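Brondoscombe Open Day: Your Questions

I've been putting this page together from the emails you all sent me after the last open day (thank you, there were a lot!). If yours isn't covered, write to me and I'll add it.

What will I get to see?

Mostly our simulated kitchen, up on the big screen in the front room. We call it Fiva, and it's where our two-armed robot practices clearing a counter. Red walls, open grippers, and a landscape on the wall that visitors always ask me about.

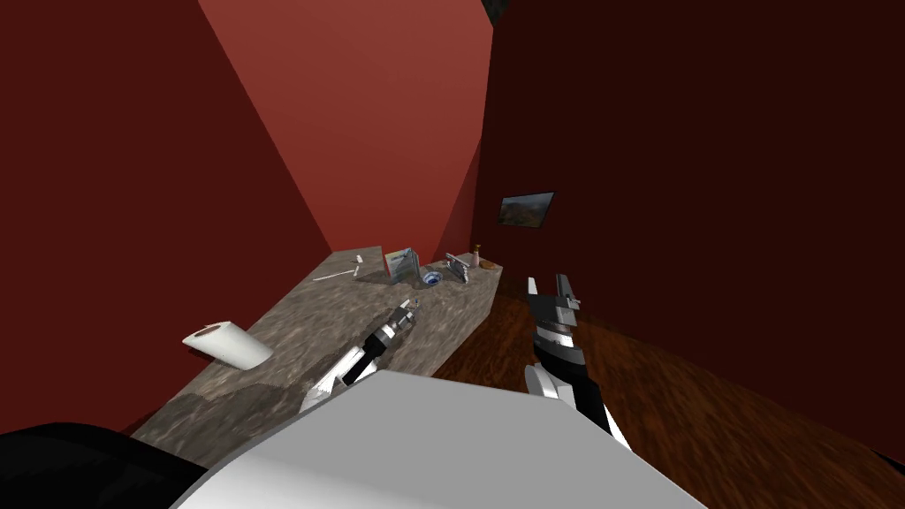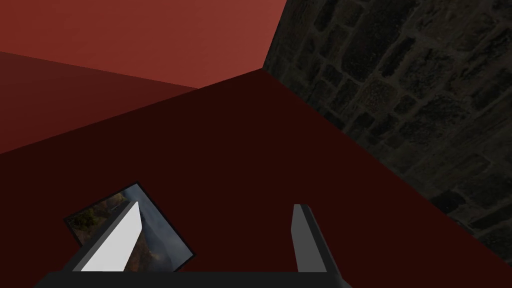

How long does the demonstration last?

Plan on 101 minutes, which sounds silly, but that's what the schedule adds up to once you include the break and the questions at the end. You're welcome to slip out early, just use the side door so the talk can carry on.

Can I drive the robot myself?

Yes, please do! We set up 3 stations with hand controllers and you get a turn at moving the simulated arms. Most people spend their first go bumping into the counter, me included, and I've been doing this for years. You can't break anything.

Why a simulation and not a real kitchen?

It's cheaper, it's quicker, and I can put everything back where it was with one key. We do try things on hardware later on, over in the Havell building, but that room is small and it isn't part of the tour.

Is it OK for kids?

Kids are great at this, frankly better than their parents. I'd say 9 and up for the controllers. Younger ones can watch from the front row.

Do I need to book?

For the afternoon, yes, it fills up fast. The morning session is walk-in and starts at 10.

Where do I park?

Behind the Rugemalira hall, on the gravel. Don't use the spaces by the loading dock, even if they look free (they get deliveries all day).

When is the next one?

We're aiming for March. I'll post the time here as soon as I have the room confirmed.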